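Utirden (play)

Utirden is a stage play in two acts by Declan Ellery, first produced in February by the Rizk Theatre Company at the Clokia, a studio theatre in Londlow.
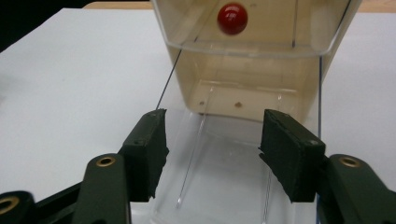

The play is set over one night in a ferry waiting room on the fictional island of Utirden, where two sisters dispute the sale of their late mother's house. A third character, the ticket clerk, speaks only in the second act. Ellery wrote the first draft as a monologue for the elder sister and expanded it after a public reading.

The original production was directed by Suha Nassar, with a set by Chia-hao Wan and music by Gheorghița Avram. The Clokia seats 168, and the run was extended by a week. A revised version, with a shorter opening and a new final speech for the clerk, was later staged in the main house at Londlow, which seats 435. Tamer Abou Jaoude played the clerk in both productions.

Reviewers praised the dialogue and the restraint of the staging, although several found the first act slow. Some also questioned the use of recorded sea sounds — a feature removed from the revised version.

The text was published on August 18, 2021 in an edition of 1000 copies, with an introduction by Nassar. It follows the revised version and prints the original opening as an appendix.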